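Hokside Neighbors Help Board
Home & Repairs > Floors

Plank floor clicks when I walk on it, do I have to rip it all up?

Asked by Arūnas Butkienė
3 answers

Hi all, hoping somebody has been through this. We moved into the upstairs of an old house near the Hokside end of town (built in 1894 according to the deed, though half of it has been redone since) and the previous owner put a click-together plank floor in the big room. It's a wood-look thing in a gray-brown color and I like it a lot! But it clicks. It started in June when the weather got sticky, and it's a sharp little tick every time I step in certain spots, mostly through the middle of the room and then again near the radiator.

I've tried talcum powder in the seams, which did nothing except make the cat sneeze. I've also tried walking around the bad spots like I'm in a minefield, and my wife is getting tired of it.
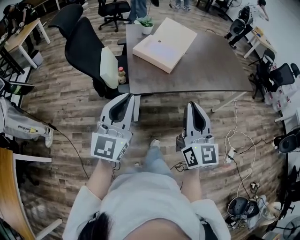 The floor, with the brown table straight ahead.

The baseboards are jammed down tight onto the planks everywhere I can get a look. I pulled off one short piece by the door and could not get a credit card between the floor and the wall. Is that normal? A guy from Echevarría came by for an estimate and said the whole floor has to come up, and quoted me $2000 before we even talked about new material. That seems like a lot for a tick. I can handle a saw and I own a pry bar. What would you do first?

Answer from Yaw Amoah (marked helpful by 94 people)

Don't pay for a tear-out yet! No gap at the wall is your most likely problem. Floating floors swell up when it's humid, and if they have nowhere to go they push against the wall and lift a hair in the middle, and then you step on the lifted bit and it ticks. I had exactly this in my last apartment and I was convinced the subfloor was rotten (it was fine).

What I did: took off all the baseboard on the two long walls, numbered the backs with a pencil so they'd go back in the right order, and trimmed the edge of the planks with an oscillating tool. You want a quarter inch or so, but look up your brand because they vary. Vacuum the crumbs out of the gap, they'll wedge it right up again. Then leave the baseboard off for a week and walk around on it.

Check the door casings and the radiator pipes too. People cut the hole for the pipe really snug so it looks nice and then the whole floor is pinned at that one spot. You said it's bad near the radiator, so I'd start there, it's ten minutes of work.

When the baseboard goes back on, nail it to the wall, never down into the floor. Mine had been nailed into the floor, every single piece, ugh.

Answer from pintail_deb

Could also be a dip underneath. Lay a long straight level on the floor and see if it rocks. If you've got a big dip then trimming the edges won't fix it and the Echevarría guy might be right, sorry. I paid a place called Flerneto to do ours and they were fine, a bit slow calling back.

Answer from mooseknuckle40

get a rug

Comment from Arūnas Butkienė

Yaw, the pipe hole was tight as a drum on one side! I opened it up last night with a rasp and I'm doing the long wall next. Going to borrow the level from my brother-in-law as well. The planks are Honari if anybody has the instructions for those, the box in the attic just has a few spares in it and no paper.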